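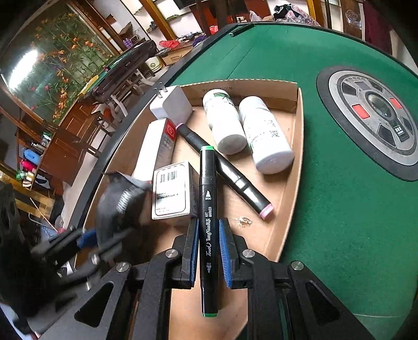 2. Collecting the demonstrations

The Purnau set was recorded with hand-held grippers and no robot arm. A person holds one gripper in each hand and does the task at normal speed, and the camera on the gripper records what the jaws are doing. The task was to take one named item out of a shallow cardboard box, put it down on the table, and go back for the next.

We recorded 1,449 clips in June. Each clip begins when a jaw first comes over the edge of the box and ends when the jaws open after the item has been put down. The first version of our protocol started each clip when the person picked up the gripper, but the early seconds were mostly ceiling and sleeve and we dropped them.

Items were things you could find in most homes: pens, bottles, small cartons, packets and a plug adapter. The box was refilled between rounds and the person was asked not to tidy it. We used a mahjong table because the felt stops round things rolling away. It does have a drawback, which we come to in section 4.

2.1 Layout of the box

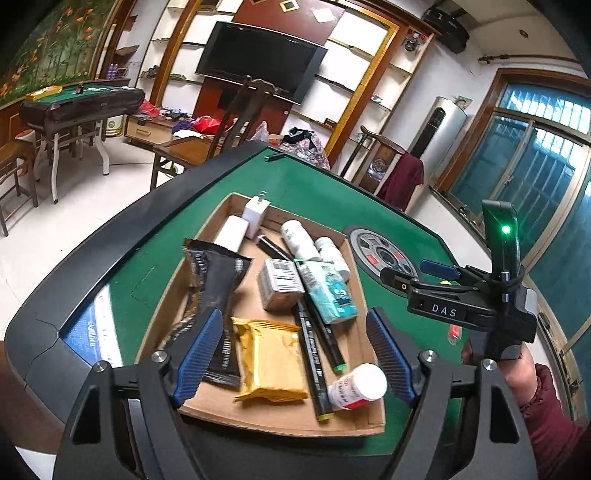
Our labelling scheme gives every clip one item name and one difficulty grade. The grade is set from the starting layout, before the labeller watches the rest of the clip. Grade A means the item is clear on all sides. Grade B means it touches one neighbour, and grade C means it is under something or pressed against something of the same kind. Two black marker pens lying next to each other across the tray are a typical grade C, as the jaws can easily close on both. The white bottle resting partly over the edge of the tray would be an A for contact, but we added a note for items in that position since they can tip outwards. Foil packets were the hardest to grade and the two labellers often disagreed on them.

3. Filtering

We removed clips where the item left the camera's view before the jaws closed, clips where the person changed their mind about which item to take, and clips with a gap in the position track. The position track came from the Verasberg tracker with its default settings. After filtering we had 1,074 clips. Of these, 851 were used for training and the rest were held back for testing.

The split was made by round and not by clip. In our first attempt we split by clip, so the same box layout could turn up in both sets, and the test scores were far too good. We have left those scores out of this report.

3.1 Cutting clips into phases

Each clip was cut into reach, close, lift, carry and release. The cuts were made from jaw width, then checked by eye. Release was the easiest to find. Reach was harder, because people often open the jaws early and hover while deciding on an angle.

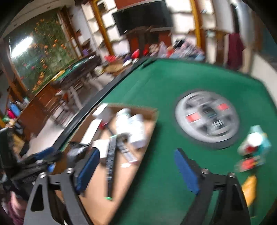 Figure 3. Jaws open over the table, with nothing held.

4. Results

The policy was trained on the Grovham lab machine for 8 hours. It did best on grade A cartons and pens. Grade B was a little worse. On grade C it usually moved to the right area and then closed too soon, or closed on the wrong item.

The main failure we had not expected was with the table. The round unit in the middle of the felt is large, has strong colours on it, and shows up in a lot of clips. In some test runs the policy drifted towards it after a release instead of going back to the box. We tried masking it out, following the Issahaku method - this reduced the drift but made placing less accurate, probably because the unit was also a useful landmark.

4.1 What we would change

We would record on more than one table, and move the box between rounds as well as refilling it. We would also grade the layout on the day of recording. Grading from video took longer than the recording did, and for items under a packet the labellers were sometimes guessing.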